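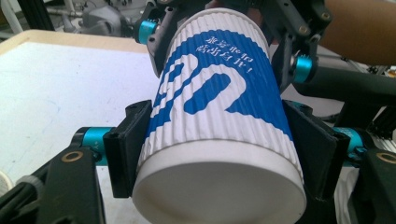
Ribbed paper cups are sold as double-wall, but the ones I've been buying are a plain inner cup with a corrugated sleeve glued over it. The ridges run lengthwise and trap air against the inner wall. They also change how the cups stack, and I hadn't budgeted for that.

A smooth cup drops into its neighbor almost to the rim. A sleeved cup stops where the sleeve starts, so each one adds more height. My last order from Tiltmont was 508 cups, and the carton was bigger than the shelf I had cleared for it. I now keep one stack out and leave the rest in their plastic.

Notes on handling:

- Build the stack upright on a flat surface, open ends up. Lowering a cup in straight is slower than dropping it and saves you from pulling it back out.
- Steady a tall stack near the top. Holding it at the base does very little.
- To separate two stuck cups, hold the lower one by the sleeve and twist the upper one a few degrees. Pulling straight up tends to bring the next cup along.
- Don't squeeze near the rim. The ribs crush and stay crushed.

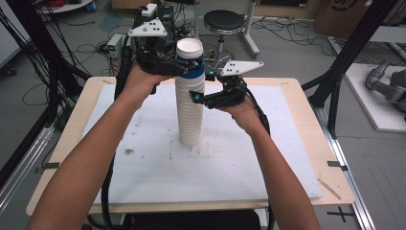
*The stack on the foam board, held near the top.*

Homa Yazdani asked in March why I don't use a tube dispenser. I tried one from Basine. It was sized for smooth cups, and the ribs dragged on the inside wall until the whole column jammed. It went back after 3 weeks.

Storage is still unsolved. Sleeves of 50 fit under the counter only if they lie down, and the cups at the bottom come out slightly oval. Lingyun Gu stores hers upright in a narrow bin. I need to measure the gap beside the sink before I order one.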